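Fruit bowl tips – quick ones

Getting these down before I forget, kettle's on. Coralie Tautahi asked me why her bananas go brown by teatime and mine don't. Mine do, just slower.

Tip everything out first. All of it, onto the worktop. Then sort – apples one side, bananas the other. Two baskets if you've got the room, one for each. Wicker is good, air gets in underneath. Deep china bowls are a pain, the bottom layer sweats and you only find out when it smells.

Apples give off a gas that ripens whatever is next to them. So bananas sat against apples = brown bananas. Handy if yours are green, mind. Stick a green one in a paper bag with an apple, look after 2 days.

Apples and bananas on the table, wicker basket alongside:
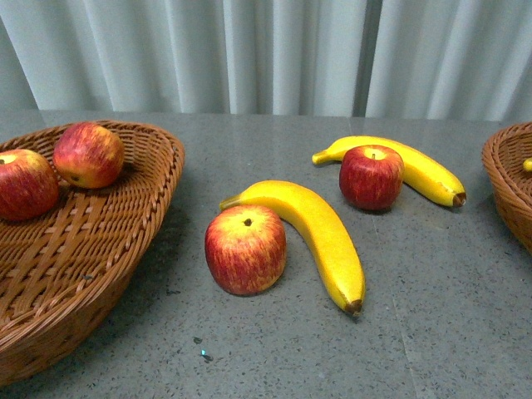
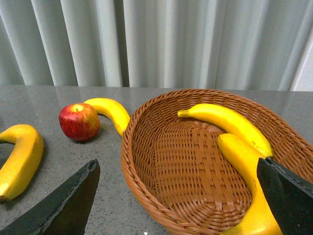 Wipe the basket while its empty. Dry cloth for wicker, or an old toothbrush for the crumbs in the weave. If its sticky, barely damp cloth, then leave it by an open window till properly dry. Dont soak it. I did that once in April and the rim never sat right again.

Line the bottom with kitchen roll, change it when you shop. Heavy fruit in first. Bananas on top or hung up, never underneath – they bruise if you so much as look at them.

Bruised apples come out and get eaten first, or stewed. Five minutes with a splash of water and some cinnamon. Thirumalai Marar puts cardamom in his, very nice on porridge.

Spotty bananas – peel, chop, freeze in a tub. Peel FIRST. Frozen skins are misery.

Keep the lot out of the sun and away from the cooker. More on onions next time.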